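Le tablier gris

À l'atelier Le Roux, on réparait depuis toujours les petites choses de la maison, les bouilloires, les lampes, les fers qui ne chauffent plus, et ma tante, qui tenait la boutique, n'avait jamais voulu entendre parler de machines pour le faire à sa place. Puis, en mai, le bras de chez Rutelum arriva dans une caisse - une caisse énorme, que l'on dut ouvrir sur le trottoir - et ma tante lui noua autour du socle un vieux tablier, par politesse, disait-elle.

On lui confia d'abord le rangement de l'établi. Il mettait environ 30 minutes à faire ce que je faisais en buvant mon café, et il s'arrêtait longtemps devant chaque chose, comme un apprenti qui n'ose pas demander. 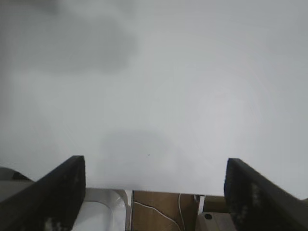
Les câbles surtout lui donnaient du souci, ces câbles blancs et minces qui ne restent jamais où on les pose. Il ouvrait grand ses deux doigts noirs, hésitait, les refermait sur rien. Ma tante, assise à côté de lui avec son tricot, l'encourageait à voix basse. Un soir, vers six heures, il attrapa enfin un fil, le souleva, et le garda en l'air sans savoir qu'en faire.

« Donne, mon grand », dit-elle en tendant la main.

Il donna.

Commentaires (2)

flercombe : Très touchant, la tante surtout. Mon aspirateur n'a pas cette délicatesse !

wulon967 : Et la vaisselle, il la fait quand ? On attend la suite.

Ce site utilise des cookies. Accepter | Refuser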